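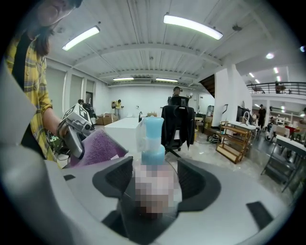

Light blue and white, stacked, in a white-walled workspace.

Car Cloths: Washing, Sorting and Storing
Kasell Garage Notes, 14 August 2023

Most fine scratches in clear coat come from contact during washing and drying. The cloth itself is soft enough. The damage is done by grit held in the pile, or by fibers that have been melted or matted in a hot dryer. The notes below apply to microfiber towels used on paint, glass and interior trim.

Sorting

Keep four groups and do not mix them after use: paint, glass, interior, and wheels and door sills. Color coding works if everyone who washes the car knows the code. A laundry marker on the care tag is more reliable, as colors fade and get replaced with whatever the store had that week.

A cloth that has touched a wheel stays a wheel cloth. Brake dust contains metal particles that do not fully rinse out.

Edges and tags

Cut off any stitched-in label before first use, close to the seam but without nicking the thread. Stiff polyester tags will mark soft black paint. Towels with a hard piped border should go to the interior group.

Before washing

Shake the cloth outdoors. If it carries wax or sealant residue, soak it for 23 minutes in a basin of warm water with a small dose of liquid detergent, then work the fabric against itself by hand. Dried sealant is hard to remove, so do this the same day.

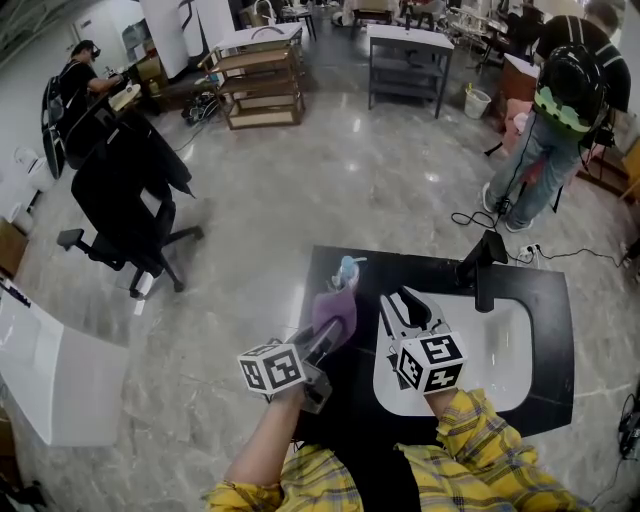
Purple cloth by a white sink basin, black faucet behind.

Machine settings

– Liquid detergent only. Powder can leave undissolved grains in the pile.
– No fabric softener and no dryer sheets. Both leave a coating that reduces absorption and streaks on glass.
– No bleach.
– Warm water, gentle cycle, extra rinse.
– No cotton in the same load. Lint transfers to the microfiber and stays there.

We have used Plaren liquid at half the normal laundry dose with no residue problems. Too much soap is the more common fault. If a clean towel feels slick when damp, run it again with plain water.

Drying

Air drying on a line indoors is the safest method. Outdoors, pollen and dust settle on the cloth. If a dryer is used, choose the lowest heat or the no-heat setting and clean the lint screen first. Remove the load as soon as it is dry.

Checking

Fold the towel in quarters and pull it slowly across the back of your hand. Anything that catches or pricks is reason to inspect that area under a lamp. Pick out debris with tweezers. If the fibers are clumped or shiny, move the towel down a group – paint to interior, interior to wheels.

Storage

Lidded plastic bins, one per group, off the garage floor. Open shelves near a bench grinder or saw are unsuitable. Cloths used with oil or solvent-based dressings should not go in these bins at all; lay them flat outdoors to dry, away from buildings, and dispose of them according to local rules.

Glass towels should be kept separate even from the paint group. Traces of wax carry over easily and show up as haze on the windshield at night.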